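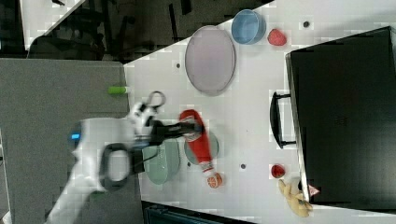 Most households open a new condiment before they finish the old one, and the fridge door fills up from there. We asked subscribers in April to send us their questions about jars and bottles, and most of them came down to where to keep things and when to throw them out. Ketchup came up first. If yours comes in a red squeeze bottle with a white cap, like the one over the pale green plates, try storing it with the cap end down. The sauce is then already at the opening, and you get less of the thin liquid that separates out when a bottle has been standing for a while.

April
By the Stasetico Home Letter desk
5 min read

Ketchup has a lot of vinegar and sugar in it, so an open bottle will not go bad overnight on the table. It does lose color and flavor faster in a warm room. A diner can leave bottles out all day because they get used up quickly. At home, where one bottle may last months, the fridge is the better place. Wipe the cap now and then with a damp cloth. Dried sauce around the opening keeps it from closing properly.

Mayonnaise is different. Once open it belongs in the fridge, and it should go back soon after the meal. Use a clean spoon each time - crumbs and butter in the jar cause more trouble than age does.

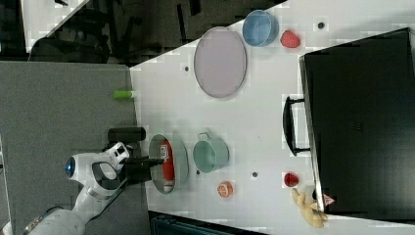

The same goes for relish, tartar sauce, and anything with fresh garlic in it. Homemade dressings need more care than store-bought ones. We make them in small amounts, put the day on a strip of tape, and throw out what is left at the end of the week.

The door is the warmest part of most fridges. Keep vinegar-based sauces and jams there and move milk and eggs to a shelf. If the door is so full that bottles fall over when you open it, take everything out and read the dates. One subscriber in Vadholm found 20 open jars, five of them mustard.
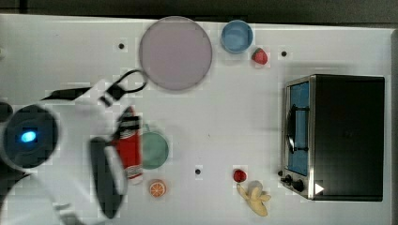

A large pink plate on a white tabletop.

For a meal with guests, put out smaller amounts. Spoon the mayonnaise and relish into little bowls and leave the jars in the fridge. Anything that has sat out through a long lunch should not be scraped back into the jar. A set of 10 small bowls is plenty for most tables, and plain glass ones go through the dishwasher without fuss.

Check the size when you shop, too. A 275 gram jar of something you use twice a year costs more per spoonful, but the giant jar is no bargain if half of it goes in the trash.
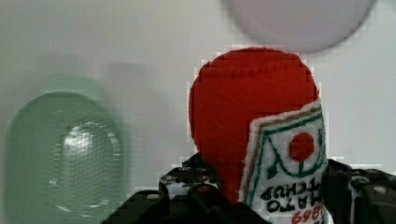 Can I combine two half-empty bottles of the same sauce?

It's better to finish the older one first. Once they are mixed you no longer know which date applies, and if one has started to spoil you lose both.

Next month we will go through the spice shelf. Send questions by reply as usual, and please say whether you keep yours near the stove.

Recent items
- Janevski Street Market: new morning hours
- Freezing bread without drying it out
- Three soups from the Fikach cookbook
- How to sharpen a paring knife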